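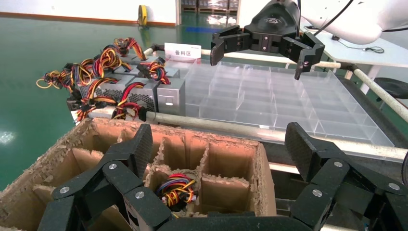

Camargo brittle

Camargo brittle is a hard, thin holiday candy made from caramelized sugar, toasted seeds and a quantity of salt that first-time tasters tend to describe as a mistake. It is eaten mainly in January, when most other holiday candy has been finished or thrown out. The name comes from the town of Camargo, where the recipe is claimed by two bakeries, one church kitchen and a gas station.

Ingredients and preparation

The standard batch calls for 1000 grams of white sugar, 100 grams of butter and as many pumpkin seeds as the cook thinks reasonable. Older recipes use lard in place of butter and give no cooking time, apparently on the theory that anyone attempting it would have a grandmother in the room.

The sugar is melted dry in a wide pan, without stirring, until it turns the color of strong tea. Butter goes in next, followed by the seeds and salt. The mixture is poured onto an oiled surface and pulled outward from the edges with two forks until it is thin enough to see light through. Pulling must be finished in about 4 minutes. After that the candy sets, and further effort produces only noise.

Once cool, the sheet is cracked with the back of a spoon. Even pieces are considered suspicious and a sign that a knife was involved.

Varieties

Rukik is the dark version, cooked until slightly bitter and dusted with cocoa. It is the one most often given as a gift and the one most often found in a cupboard the following fall.

Vonar is softer and contains cream. Purists classify it as a caramel and decline to discuss it. It outsells the original wherever the two are offered side by side.

Wiko is coated on one side with white chocolate and crushed peppermint. It was introduced for children, who on the whole pick off the coating and leave the rest on the arm of the couch.

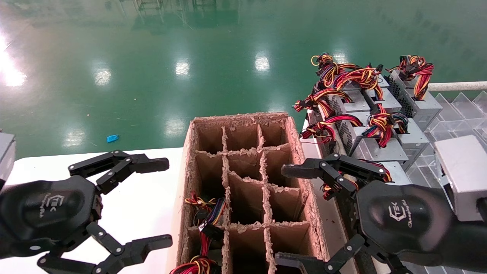
Green floor with overhead lights reflected in it, and a white table surface in the foreground.

Storage

Brittle absorbs moisture from the air and turns sticky within a day if left out. In a closed tin, with wax paper between the layers, it keeps for 7 weeks. Refrigeration does not help. Freezing works well enough, although the pieces should be brought back to room temperature before the tin is opened, or they will weep.

Customs

By custom, the first piece broken from the sheet goes to the oldest person present and the last to whoever washes the pan. As the pan is lined with hardened sugar, the second honor is rarely contested. Soaking it overnight in hot water is the accepted method. Scraping is the traditional one, and accounts for the condition of most of the pans.

See also

Peanut brittle
Toffee
Pumpkin seed
Dental crown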